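Sriwong Kitchen Surfaces: Report of the Visit to the Grondthorpe Showroom

Grondthorpe Residents' Housing Association, Kitchen Renewal Group
Posted in March

Members of the group visited the Sriwong showroom at Grondthorpe in preparation for the renewal of 65 kitchens at Fenidberg Court. The visit opened at 10 a.m. with a short talk on stone care, followed by a tour of the display kitchens and the cutting hall.

Staff advised that marble marks easily when lemon juice or vinegar is left on it. Sealing is recommended every year, and cutting boards should be used at all times.

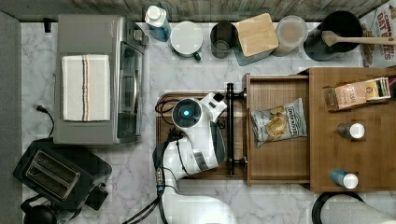 Cutting Hall

Slabs are stored upright by color and cut to order. The hall holds 144 slabs at present, with further stock kept at the Grorkgate depot. The group was shown three edge finishes - square, eased and rounded - and preferred the eased edge for family homes. Offcuts are sold at a reduced price and may be suitable for window sills.

Costs and Delivery

Delivery from Grorkgate is included in the quoted price. Repairs to chipped edges are charged separately, and the group has asked for a written price list.

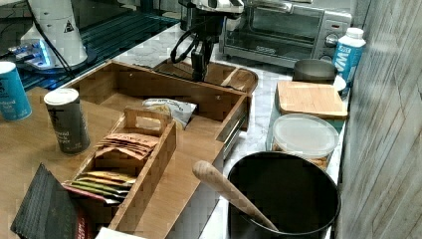

White marble counter with gray veining, with toaster oven and wooden tray.

Samples of two lighter stones have been requested and will be displayed in the Fenidberg Court lobby. Residents may leave written comments at the office until the end of April.

Last updated: April

This site uses cookies. By continuing to browse, you accept our cookie policy.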